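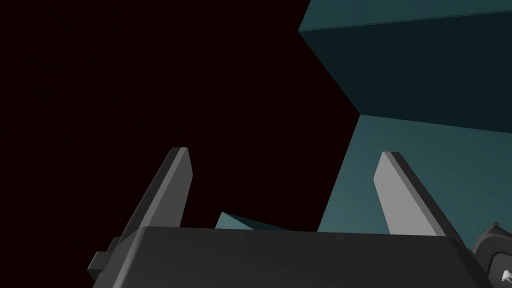 Cahier sim, novembre, jeudi. Saisie commencée vers 9 h 40, reprise après la réunion.

Suite des essais sur la politique visuelle avec caméra de poignet seule. Rappel pour Eirini, qui n'était pas là lundi : on a coupé toutes les autres vues à l'entrée du réseau. Il reste l'image du poignet et l'état articulaire. La question de la semaine est de savoir combien on perd quand les murs et le mobilier ont presque la même teinte.

Scène de base : Botha, variante teintes froides, éclairage fixe. Lot de 363 épisodes générés cette nuit sur la machine Drelell. Coupure à 1000 pas par épisode, comme avant. Les graines sont dans le fichier habituel, je n'ai rien changé au tirage.

Premier dépouillement :
- 21 épisodes arrêtés par la limite de pas. Dans tous, la pince part du mauvais côté dès le début et ne revient pas.
- 6 épisodes arrêtés pour collision avec le décor. À rejouer un par un.
- le reste se termine normalement, mais je n'ai pas encore vérifié la qualité des trajectoires. Un épisode « terminé » peut comporter un détour énorme.

Anselmo pense que le réseau se sert des arêtes entre plans pour s'orienter et qu'il décroche quand elles sortent du champ. C'est plausible. Quand on regarde les images une à une, il y a des vues où l'on n'a que deux ou trois aplats bleu-vert et du fond presque noir, et moi non plus je ne saurais pas dire où je suis dans la pièce. Dès qu'un élément d'une autre couleur entre dans le champ, la lecture est beaucoup plus facile. 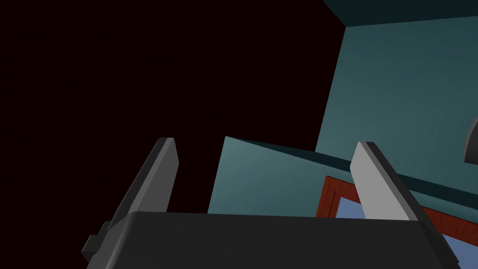

Vue poignet, pince ouverte. Cadre brun-rouge en bas à droite, derrière le doigt droit.

Regardé aussi la carte d'attention sur quelques vues de ce genre. Elle se concentre sur le bord du cadre et laisse de côté les grands aplats. Elle accroche aussi les doigts de la pince, ce qui m'embête un peu : ils sont là à chaque pas et n'apportent rien sur la position dans la pièce. Essayer un masque fixe sur la zone du corps de la pince, en gardant les doigts (on en a besoin pour la saisie). Eulalia a déjà un masque fait pour Nevthorpe, à adapter, le modèle de pince n'est pas le même.

Fond : le vide hors décor est rendu en presque noir, légèrement teinté de rouge. Fatima demande si c'est voulu. Je n'ai rien trouvé dans la config, ça doit venir de la valeur par défaut du moteur de rendu. À fixer avant le prochain lot, sinon on risque d'apprendre cette teinte au réseau et de ne plus rien comprendre en changeant de scène.

Problème annexe : la relecture des épisodes plante si on demande la vue poignet et la profondeur en même temps. Contourné en faisant deux passes. Mémoire occupée jusqu'à la limite de la carte dans les deux cas.

À faire :
- rejouer les collisions en enregistrant les contacts
- relancer le même lot, mêmes graines, avec le masque
- deuxième variante avec teintes tirées au hasard par surface, géométrie inchangée
- demander à Pirjo si le lot Flulemdale a été rendu avec le même fond

14 h 15. Réponse de Pirjo : Flulemdale a un fond gris neutre, défini à la main. Les deux lots ne sont donc pas comparables tels quels. J'ai retiré la courbe commune du dossier partagé, je la remettrai quand Botha sera refait. Lot masqué lancé à 16 h, résultats demain matin si la file ne bouge pas.

Cahier interne, équipe simulation | Contact : Eulalia Cáceres | Reproduction interdite sans accord | Haut de page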